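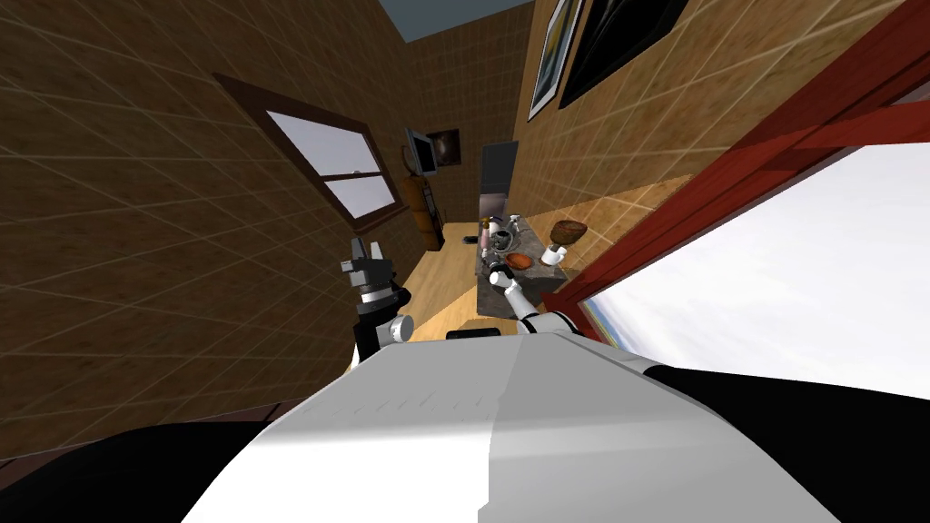

Buy the Simulated Kitchen First

By Aleksi Hyvönen

Our small group at Plelivard has money for one robot with two arms, and almost everybody wants to order it in October. I think we should wait. Before we pay for the machine, we should pay for computer time and for a person who builds the rooms.

In a simulated kitchen the gripper can go to the counter 1000 times and we have no broken plate to replace. I made the calculation for our budget: 300 hours of simulation cost us less than 2 repair visits. Also we can learn which gripper we need. In our plan this question has only one line, and it is a line without a price.

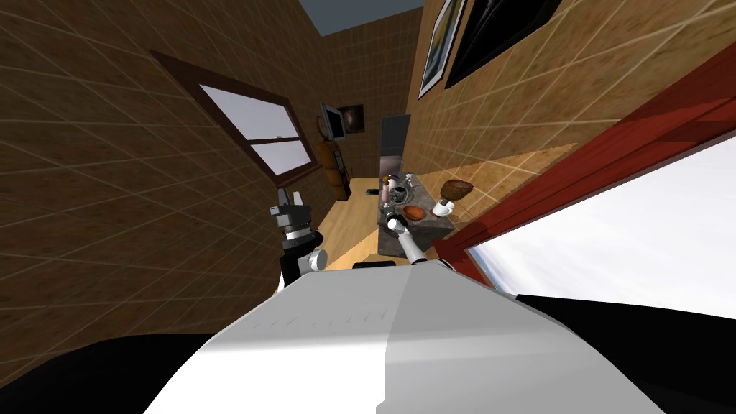

Corinne Villanueva answered me that a simulated cup has never slipped because of soap, and that a team which waits for the perfect model will buy nothing. She is partly right. I ask only for 26 weeks.

Comments

Lungile Ngubane
Will the supplier hold the price for 26 weeks? Ours did not.

Noel Lumbao
I agree, but please put the salary in the budget too. Rooms do not build themselves.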